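Re: [equipment] Gripper order for the spring budget
From: Vratislav Machala

Shuk-fan Lam wrote:
> Hornanell will hold the price if we take 50 units
> by January. Can we agree on that this week?

I'd say no. We have 2 units now, and the quote leaves out spare finger pads, which I'd bet are the first thing to go.
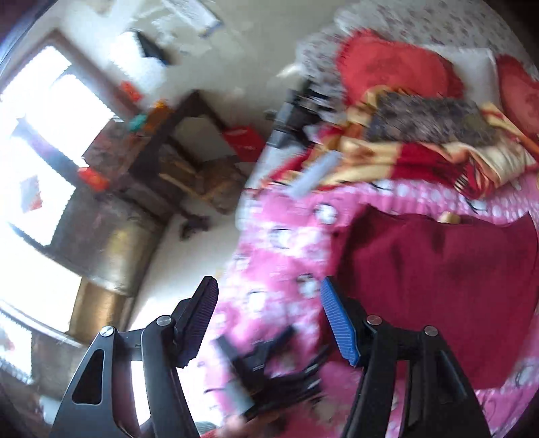

Bedding is most of our list, and I haven't seen one number from Hornanell on blankets — only on boxes. Let's buy 3 more, run them for some 200 hours, and ask Kaiwen what broke. The discount can wait.

Vratislav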